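Do scent baits for carp do anything?
May 17, 2022

My brother-in-law came back from the tackle show with a tub of Lotodum paste and a lot of opinions. Twenty bucks for something that smells like a candle store. He says the carp at Trulstead can't leave it alone. I've fished Trulstead for 12 years and the carp there leave most things alone, so I said I'd try it next to plain canned corn and write down what I got.

Same bank, same rods, both lines out past the weed edge. I swapped the baits every hour so he couldn't tell me the paste rod was in a bad spot. The water was still cold and a little cloudy from the rain, and the wind kept shoving everything toward the dam.

Corn took three fish, none of them worth bragging about. Paste took two. The better paste fish came right after I'd thrown a handful of loose corn over the top of it, which muddies things, and I said so at the time. Kelly Vieira was two pegs down with bread crust on a bare hook and had a bigger one than either of us.

The label on the tub says the formula draws fish from up to 2000 feet. I'd like to know who measured that, and how they got the carp to say where they'd started. It also says to use it within a month of opening, so you'll be buying another tub by July.

I'm not saying smell doesn't matter. Carp clearly find food somehow in water where I can't see my own boots. But one guy catching fish on a paste only tells me there were fish in front of him that day - and the Hiltora boilies everybody swore by a few seasons ago have gone pretty quiet too.

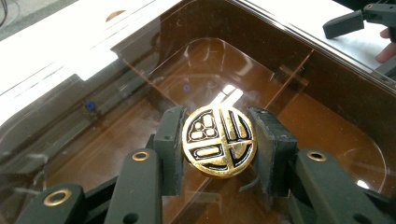

So is it worth buying a scented paste for a small lake like Trulstead? Save your money until you've had a few blank trips on corn, and even then I'd move to a different bank before I changed the bait.

He's already ordered a second tub. I've got most of the first one in the garage fridge, double bagged, and my wife wants it out of there by the weekend.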